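Teaching by hand at Dikport

Danai Vlachopoulos runs demonstration recording for Dikport, where household tasks are performed by people first and passed to a robot policy afterward. The current task set, Gurka, covers floor care and cloth handling. She spoke to us between sessions on a Sunday.

The collection stands at 2449 demonstrations. Of those, Vlachopoulos expects to discard more than 500, mostly for lost tracking.

"The operator's arms are the robot's arms for that minute," she said. "If a marker cube turns away from every camera, we have video but no pose, and I can't train on it."

Each operator works with 2 cubes, one per hand. In the vacuum cleaner task the cubes go right up to the machine, where the body of the canister can block one of them.

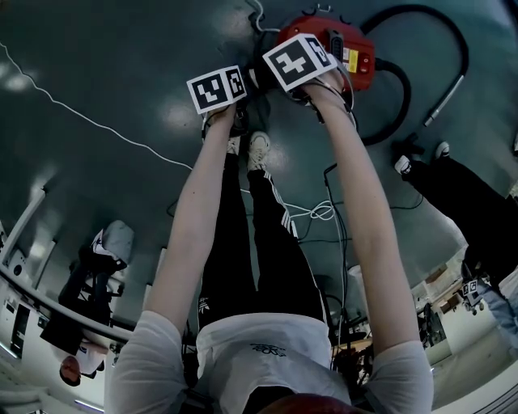 Why not drive the arm remotely?

Dikport did so on its previous project, Prutesov. Operators used a leader arm and a screen. Vlachopoulos said the data was clean but slow to collect, and people stopped using their wrists.

"With delay in the loop you move, wait, and correct. The policy learns the waiting too."

Remote control is still used for corrections once a policy is running. First-pass demonstrations are recorded with hand-held tools, including a gripper with a marker on its finger arm so that the opening can be read from video.

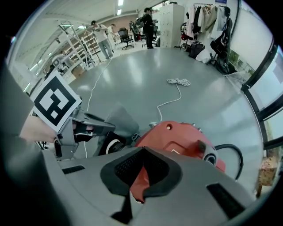
Cloth is harder to score than rigid objects, she said, and her group has yet to settle on a definition of a finished grasp. The Michailidis scoring sheet, which they inherited, allows only pass or fail.

"I would like a third column. A grasp can hold and still be in the wrong place for the next step."

The sheet is due for revision in June.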